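The grippers let go and we called it an operator problem

02/06/2022
Opinion

Over 500 runs in and the thing that went wrong was a cloth. Not a glass, not a hot pan. A cloth.

I've been putting off writing this because the write-up from Wivton has already been round everybody and it says, in short, operator error, refresher training, carry on. I think that is wrong and I think it's the sort of wrong that ends with somebody hurt, so this is me saying it quickly before the next batch of work starts.

What happened. Household tidying job, hand-held grippers, two of them, the usual fold and wipe and put away. One gripper had hold of a cloth, the other was coming in to help. The first one slipped. The operator felt it go, squeezed harder, and the jaws snapped shut on the bare hem with a thumb near enough to get pinched in the linkage. Bruise, bit of skin, plaster. Run abandoned. It went down on the form as "minor, operator".
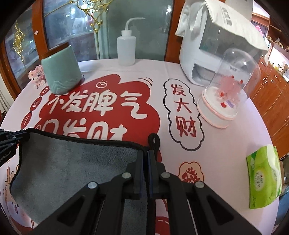 Wivton's safety desk wrote back after I sent a draft of this round, saying that the thumb was where the training sheet says it must never be, that the sheet had been signed, and that if people won't follow the sheet then no amount of new hardware will save them. Fair enough as far as it goes. The sheet does say that. The sheet also says to support the tool when the grip feels uncertain, two lines further down, and I'd love to know where your hand is meant to go when you do it.

So there's my first complaint. The instructions fight each other and we blame the person who picked one.

Second complaint, the pads. Cloth is horrible to grip. It's thin, it gives, it slides on itself, and a pad that holds a mug all day long will lose a towel in two seconds. The pads get tired as well. They go shiny. Swanepoel, who supply ours, are perfectly open about this in the notes that come in the box: change at 200 hours of use. Do we log hours? We do not. We log runs. A run can be a minute or it can be 23 minutes with somebody chasing a sock, so nobody on our side could say how old those pads were on the day. I asked. I got a shrug and a spreadsheet with the column left blank.

That's not operator error. That's a blank column.

Third, and this is the one I get cross about, the report form. Grutach designed it and it has a box for cause with a drop-down. Operator, hardware, software, environment. Pick one. You can't pick two. A slip from worn pads, followed by a bad instruction, followed by a thumb, has to be one of those and of course it's going to be operator because the operator is the one standing there filling it in, feeling a bit daft, wanting to get home. I have filled in that form myself and put operator when I knew full well the thing had a sticky trigger. It was Thursday teatime and I wanted my tea.

And then these get added up, and at the end of the quarter there's a lovely chart showing that people are the problem. Of course it does, look what went in.
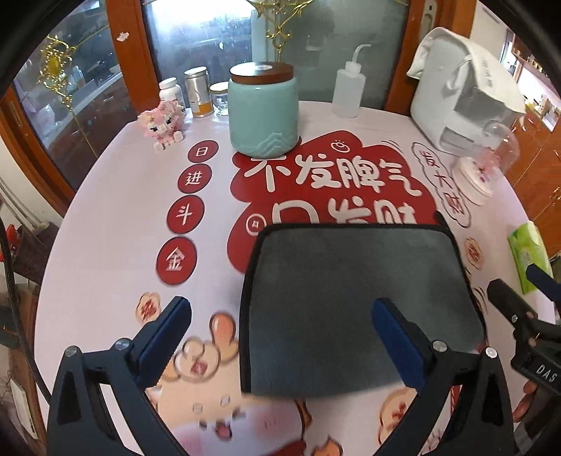
Cloth held between the blue pads, with a second gripper at the right.

I know the argument on the other side. It's a bruise. These are small tools, slow work, kitchen tables and towels, there are far nastier machines in any garage. True. But the same jaws and the same form are going onto the Ukomer job, and the tools there are driven, they don't stop when you stop squeezing. A slip on cloth then is a motor deciding to close again to find the edge, and whatever is in the gap gets closed on. I don't want the first person to find that out to be told they should of read the sheet.

What I'd like, and none of it costs much:

Log hours on pads. Write the date on the back of them in marker if the spreadsheet is too hard.

A cover over the linkage. A bit of bent plastic would do, we've all seen worse things work.

Let the form take more than one cause, and put "don't know" on it. Most days that is the honest answer.

Stop using one slip sheet for everything. Cloth needs its own. Drop it. That should be the rule, if it goes, let it go, it's a towel, it will be fine on the floor. Right now the habit is to save the run, becuase a saved run counts and a dropped one doesn't, and so people grab.

Wivton say they'll look at the form in the next review. No date given. The training sheet has been reissued in the meantime with the thumb line in bold.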